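Bench Talk > Manipulation > Data collection
Thread: 292 bouquet demos and I'm not convinced
5 replies

hemlock_drive
Started this in December and want a sanity check before I sink another month into it. The task is "pick up the bouquet, put it in the vase". Handheld gripper with the wrist camera, artificial flowers, one table. Our lead, Xiuying Shao, wants 1,110 episodes before we train anything serious. We have 292. I trained on those anyway, because I'm impatient, and ran 17 trials on the arm. It managed 12.

Everyone at Daltow seems pleased with that. I'm not. All 17 were on the same table with the same bunch of flowers, so what have I shown? That it can remember a table?

Typical start of an episode, from the wrist view:

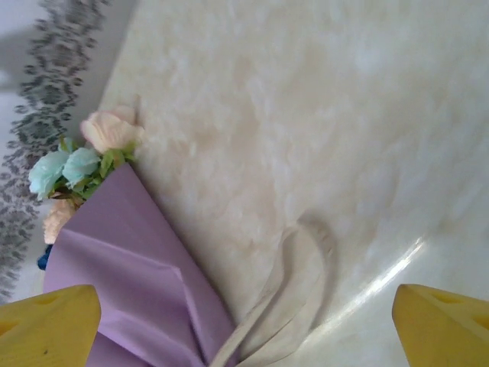

Start pose, lilac wrap, ribbon lying out to the right.

My worry is the ribbon. The person doing the demo knows to leave it alone. I don't see how the policy is meant to learn that when hardly any of our episodes have the ribbon anywhere near the closing path.

pallet_jack
12 out of 17 on one table tells you next to nothing. Move the table to the other side of the room and run it again before you collect a single extra episode. If it drops to three or four you've got your answer and saved everyone a month.

Also, that tabletop. Glossy, with a bright streak of glare by the right finger. If your lights are fixed, the streak will turn up in much the same place whenever the gripper comes in from that side, and the model may well be using it as a landmark. I had exactly this with a steel tray at Marinescu. Closed the blinds and the success rate fell off a cliff.

orla_t
I think you're both being too gloomy. Shiny tables exist. If you only collect on matt grey board you get a policy that works on matt grey board. I'd keep the marble pattern and vary the lamps.

The ribbon I do agree about. It's pale on pale, and at the resolution most people train at I doubt much of it survives. Have you looked at the images after downscaling? Do that before blaming the demos.

pallet_jack
Never said get rid of the table. I said one table and one set of lights isn't a dataset. Varying the lamps is fine if somebody really does it. In my experience it gets written in the plan and then people do forty episodes in a row without touching a switch.

hemlock_drive
Guilty on the lamps. They're in the plan.

Looked at the downscaled images as orla_t suggested. The lilac paper is clear as anything, the flowers go a bit mushy, and the ribbon is mostly a faint edge. So perhaps the policy just goes for the big purple shape. That would fit with the failures: in three of the five it closed too high up and squashed the paper.

Put this to Xiuying and she says the extra episodes will sort it out. Maybe. I'd sooner have 100 with different wraps than 800 more of these.

grubscrew
We bought a batch of flower episodes from Prosbridge last year and they had the same problem on a larger scale. Loads of hours, very few objects. The sales sheet counted every restart as a new "scenario". Ask how many different bouquets there are and watch the number shrink.

Two things I'd try. Change the wrap colour first, brown paper if you can get it, and run your existing model on it with no retraining. Then do a short set where the ribbon is put across the stem end on purpose and the person has to come in round it. Thirty of those did more for us on the Hemach arm than anything else we tried, though I'll admit we never ran a proper comparison, so take it with a pinch of salt.

orla_t
Brown paper test is a good shout. I still bet it does better than you all expect.

hemlock_drive
Ordered the brown paper. Table gets moved tomorrow morning, same 17 start positions, and I'll post whatever comes out, including if it's embarrassing.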